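How Stindance Rebuilt Its Turn Timer

Stindance is a two-player tile game for phones. Each player holds 8 tiles, draws one per turn and tries to close a ring on a shared board. Rings score by length, and a closed ring locks every tile inside it. A match runs until one side has locked 6 rings or the draw pile is gone.

The first release gave each player 90 seconds per turn. Emanuel Stoica, who designed the rules, picked the number from paper tests, where players had to reach across a table and check the board for themselves. On a phone the legal moves are lit up, and most turns were over long before the clock mattered. The players who did use it were mostly losing and hoping the other side would quit.

The September update replaced the flat timer with a bank. Each turn now starts with 10 seconds free. After that the clock draws from a reserve, which refills by a small amount whenever a ring is closed. A player with an empty reserve does not lose the match – the game plays the lowest tile in hand to the first legal space.

Auto-play caused the most argument. Cleiton Brito, who wrote the match server, wanted a skipped turn instead, which is easier to check when a connection drops. Stoica objected that skipping is sometimes the strongest move late in a match, when the open spaces all help the opponent. A forced tile takes that option away.

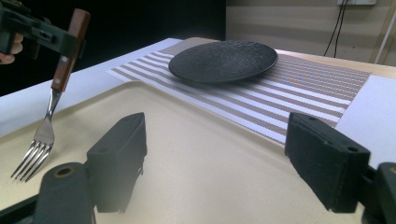 The server keeps the official clock. The phone shows its own count and corrects it when a reply comes in, so the display can jump slightly on a weak signal. Moves sent before the local count reaches zero are accepted if they arrive within a short grace period, and the grace time is charged to the reserve.

Ranked play uses the bank on every board. Friend matches can still be set to the old timer, and Pikum, the small practice board, has no clock at all. Tiêu, the four-player mode, stays on a flat timer for now. Its turn order changes after each closed ring, and the refill rule has not been tested with more than two players.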